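Search Search for: Close

Pamora Rooms – Frequently Asked Questions

We use cookies to remember your language. Accept Settings

When can I arrive?
From 14:00. If your train comes earlier, you can leave the bags at the reception on Clerolley street and take a walk.

Is breakfast included?
Yes, in all rooms except the studio. Please tell us one day before if you don't eat milk or eggs.

Can I work from the room?
Yes. Every room has wifi and a table, and we do not charge extra for it. Some guests stay for a month and work every day – for them we have a monthly price, please write to Beril Bayram.

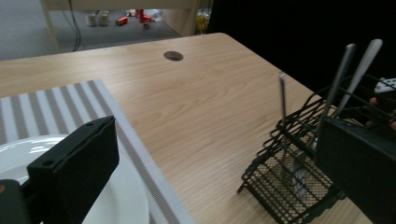
Do you accept pets?
Small dogs only, 6 euros for one night. The dog can't stay alone in the room.

How do I pay the deposit?
The deposit is 60 euros, by card or bank transfer. You receive it back after you leave, normally within 14 days. In September it can take a little longer, that is our busiest month.

Can I cancel?
Until 29 days before arrival it is free. After this we keep the deposit, but you can move your dates one time without cost.

Is there parking?
We don't have our own. The Duman garage is behind the church and is open all night. Ask for the guest ticket before you drive in, they can't change it later.

I lost my key, what now?
Call Valentin Vasiliu at the number on the inside of your door. He lives near and can open for you also at night.

Contact | © Pamora Rooms | Back to top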